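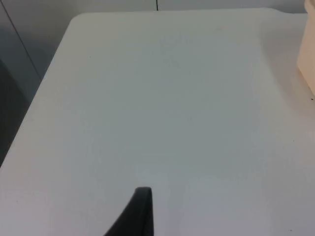 *Posted by Leopoldo Ibarra in Boards & Firmware - October - 3 replies*

**Wulo sensor node resets when the pump relay switches off**

I have a Wulo board reading a soil moisture probe and driving a 5 V relay module, which switches a small 12 V DC pump. Relay on is fine. Relay off resets the board maybe one time in three. The boot log gives the reset cause as brownout.

Supply is a 12 V brick feeding the pump directly and a buck converter set to 5 V for the board and relay. Sketch is 504 lines, but I cut it down to a bare on/off loop and the fault stays. With the pump unplugged and the relay clicking on its own I ran 44 cycles with no reset. Pump leads are 7 feet long, plain two-conductor wire, and run in the same sleeve as the probe cable.

I have tried a second buck converter and a different relay module. Same result. Is this a software watchdog problem after all, or do I need a separate supply?

**Umedik**

Add a delay(500) after you switch the relay. Fixed mine.
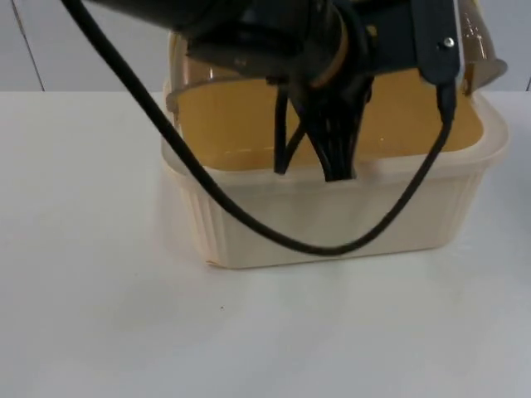 **Stirnon**

A delay won't help if the log says brownout. The chip is resetting in hardware, and the sketch has no say in it.

Your own test points at the pump. When the contacts open, the motor winding is still carrying current and the voltage across it spikes until the contacts arc. The diode on the relay module only protects the transistor from the relay coil. It does nothing for the load on the other side of the contacts.

In this order:

1. Put a 1N5819 or similar Schottky diode across the pump terminals, at the pump end, band toward positive.
2. Solder a 100 nF ceramic capacitor across the same two terminals.
3. Move the probe cable out of that sleeve. If they have to cross, cross them at a right angle.
4. Run the pump return straight to the supply negative. Don't daisy-chain it through the board's ground pin.
5. Add 470 µF across the board's 5 V input, short leads.

Retest after step 1 before doing the rest. A separate supply may hide the fault, but the arcing will still wear out the contacts.

**Engström**

Agree with the diode. One caution - if you ever reverse the pump to drain the line, a plain diode becomes a short across the supply. Use a bidirectional TVS there, 15 V standoff or a bit higher.

Also check the buck output with the pump running. Mine had drifted to 4.6 V, and the trim pot was the cause.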